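Let the Long Snapper Have His Day

By Fadime Duman
Jan 19, 2024
2 min read 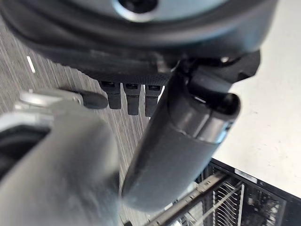

Three dark gray tabs hang under the rounded housing, beside one finger of the gripper.

I love long snappers, and I think every football broadcast should show us more of them! Twelve snaps on a busy afternoon, maybe, and each one has to travel upside down between a man's own knees and land in the punter's hands while somebody enormous runs at his head.

My favorite plays for Nostar. Yalçınkaya walked on as a tight end, couldn't crack the depth chart, and taught himself to snap against a garage door — 400 throws a week, by his count. Now he's in his sixth season and I've started watching fourth down with the sound up.

Coaches say the job is just mechanics. Sure, but so is pitching, and we put pitchers on posters. Give snappers a Pro Bowl vote that fans care about, and a replay angle from behind the ball.

Last updated: Jan. 20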